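Storing beans on the worktop: am I ruining them?
Forum > Kitchen > Coffee and tea

gravelpath
Posted 7:40 am

Moved into a flat with a kitchen the size of a wardrobe. One cupboard is all boiler, the other is all plates, and so the coffee lives out on the side. I buy a 375 g bag of the Fovau dark roast, tip a few days' worth into a glass and put the rest away in the bag with a peg on it.

My brother-in-law, who has owned a grinder for three weeks and is therefore an authority, told me at length over dinner that beans in glass are dead beans. Light gets them, then air gets them, then presumably the bailiffs. Is he right? I drink two mugs a day and I can't say I've noticed any decline, but then I also can't tell my neighbour's twins apart.

millrace
Posted 8:05 am

He's right in the way people who've just read something are right. Light isn't good for them and air is worse. But you're talking about a few days. If you were keeping them in there until Christmas I'd side with him.

What sort of glass? If it's got a proper seal, stop worrying.

gravelpath
Posted 8:22 am

"Proper seal" may be overselling it. It's one of those double-walled cups with a little handle, the kind meant for drinking out of. There's a glass lid as well, which spends most of its life as a spoon rest.
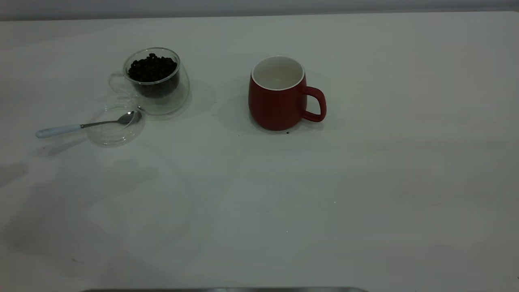

Morning ration, with spoon.

I like being able to see how much is left. The bag gives you no warning at all, you just reach in one morning and it's over.

tinlidded
Posted 8:31 am

That is a mug. You are keeping your coffee in a mug before it is coffee. I'm not even cross, I just want it noted.

Also get them in a tin. I've got a dented one from Trekum that cost less than a sandwich and it's seen off 12 years of beans without anybody having to think about it.

Posset
Posted 8:50 am

Leave the poor thing alone tinlidded, it looks lovely. I'd have that on my side any day. Mine are in an old ice cream tub with PEAS written on it in marker, which keeps the light out and also my son.

I would put the lid back on though. You've got the lid! It's right there!

tinlidded
Posted 8:58 am

It looks lovely until somebody pours boiling water on it at six in the morning because it's the nearest cup.

gravelpath
Posted 9:10 am

I'd like to say that hasn't happened.

millrace
Posted 9:26 am

Going back to the question before this becomes a thread about tins (they all do). Double walls are for keeping a drink hot and your fingers not. They won't do anything for beans. Two layers of clear glass let the light through just like one. So from the beans' side of things it's a posh jam jar, and a jam jar would at least screw shut.

If you want to see the level, put the glass at the back away from the window, fill it less, and top it up more often. I'd go for two days' worth at a time.

oatcake_dissenter
Posted 10:15 am

I'm going to disagree with nearly everyone. I did a test of this at home last May. Same beans, half in a steel canister, half in an open bowl by the toaster, cups made from both on day 9 and handed out to the family without saying which was which. Two preferred the canister, two preferred the bowl and my father asked if there was any tea.

The difference is real if you're pulling espresso and sniffing at it. In a cafetière with milk I don't believe a single person on this forum could pick it.

tinlidded
Posted 10:21 am

I could pick it.

oatcake_dissenter
Posted 10:24 am

You once told us decaf was "a bit punchy".

tinlidded
Posted 10:40 am

That was mislabelled, and the shop admitted it.

Posset
Posted 11:02 am

Can I ask about the spoon, since we've all been ignoring it? Do you measure with a teaspoon? Whole beans? I used to do that and it was different every day, because they roll off. I weigh them now on the baking scales. Very dull, but the coffee comes out the same.

gravelpath
Posted 11:30 am

Heaped teaspoons, yes, and yes they roll off. I found one in the bread bin yesterday. The scales are in a box marked Misc, along with eight other things I need.

Right, plan so far: lid goes back on, glass goes over by the fridge, smaller fill. Spoon to be found alternative accommodation.

millrace
Posted 11:41 am

Over by the fridge but not on top of it, please. It's warm up there.

gravelpath
Posted 11:48 am

It was going to be on top of it.

tinlidded
Posted 12:03 pm

Tin.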